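Friday, April 10, 2026

Cloth folding, Kidia station. Left gripper dropped out again. Third fold or so, jaws stopped answering the trigger, no warning on the Rudix console, then back by itself after 23 seconds. Log just shows a flat line for jaw width. Right one fine the whole time.

Suspect the cable. It runs down along the forearm and takes a tug every time you reach across. Swapped the USB port first, no change. Restarted the logger, no change. 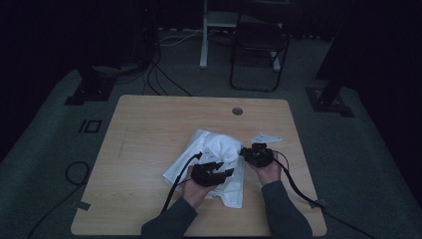 Nektarios Andreadis
Hardware, Kurkora bench

Went through 52 takes from this week. Some 700 frames bad, all left side, nearly all with the arm streched out. Wiggled the connector by hand at the gripper end and got the dropout on demand. So strain relief, or a cracked pin under it. Haven't opened it yet.

Also a saftey thing: when it came back the jaws snapped shut at 100 percent. Should come up open and slow. Wrote to Bisht about the firmware default, no answer so far.

For now: left unit tagged out, no takes with it. Keep fingers clear of the jaws if you power it for testing. Spare cable is the short one, need the long one. Order monday. Drop the flat-line takes or mark them? ask before deleting anything

Kurkora bench notes | Contact: bench desk | © 2026 Kurkora | Back to top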